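Notes for anyone about to teach a kitchen robot by remote control, put together over a long November with a pot of tea going cold at my elbow.

## Before you pick up the controls

Do the job yourself first, slowly, with your own hand, and say out loud what you're doing. I opened my own fridge nine times before I noticed that I always lean back a little as the door comes free, and that lean is what you have to give the robot, because it won't guess it. Olaia Barroso taught me this when I started on the Iltitz course, and I still do it for every new task (my family have stopped asking who I'm talking to).

Practise in the simulator before you go near a real kitchen. You can pull as hard as you like in there and all it costs you is a reset!

## Fridge doors

- Choose one door for the session and stick with it. Where the freezer is on top, the two handles can sit quite close together, and a tired operator will drift to the wrong one.
- Come at a bar handle straight on, with the fingers open above and below it if the bar lies flat. Stop, look, then close.
- Pull gently until the seal gives, and then follow the curve of the door. Most of my early goes were spoilt by pulling in a straight line, as if it were a drawer.
- Find out which side the hinges are on and keep the base of the robot well clear of the swing.
- Check what stands next to the fridge. A panel or wall hard up against it leaves little room for an elbow.

## Keeping your recordings tidy

Aim for 25 good goes at one task and then have a proper break. Baltasar Cuesta once did 117 in a sitting and ended up throwing away roughly 60, mostly from the last stretch, when his thumb had gone heavy on the stick.

Start each go from a slightly different spot. If every one begins in the same place, the robot learns that place beautifully and is lost a hand's width to the left.

Leave in the small corrections, where you miss the bar by a whisker and nudge back on. Do bin the ones where you stopped to scratch your nose, though. A long pause in the middle teaches it to pause.

Write your notes straight after each go, even if it's only "good" or "slipped". I keep mine in a folder called Nasto, one page per door, with the starting spot jotted at the top and anything I want to try differently next time underneath.

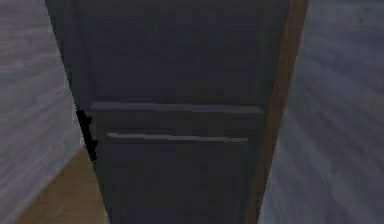
When you come back after a break, do a couple of throwaway goes to get your hand in again, and only then start saving.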